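Home | Talks | Notes | Archive | Contact

August
By Macarena Rivadeneira

Speaker notes: air sealing before insulation

Start with the blower door number. The Durán house came in leaking 1,911 cubic feet a minute at test pressure, and that was with new batts in the attic! Let it sit a second, then ask who has crawled through an attic like that. Plenty of hands, I hope.

Next, where the leaks were. Top plates, the plumbing chase behind the kitchen, the bath fan housing, and a dropped soffit open straight to the attic (my favorite, I could talk about soffits all day). Keep it to two minutes.

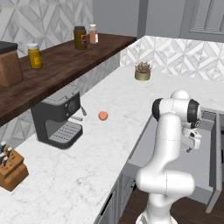 Sebastián Leiva asked at the last run-through why we don't just blow in more cellulose and call it done, given that his crews can top up an attic in a morning. Great question, and I want to spend real time on it. Loose fill slows air down a little, but it won't close a two-inch gap around a pipe. Foam, caulk and rigid board go in first. Then bring on the cellulose, as deep as you like.

Retest: 1,096. Same fan, same door, one long Friday of work. Say the job order again slowly for the people taking notes.

Mention ventilation. A tighter house needs a fan that moves air to the outside, so check the duct run while you're up there. Combustion safety test too, before and after.

Busenberg job if there's time. Otherwise go to questions, and leave the smoke pencil out on the front table so people can try it.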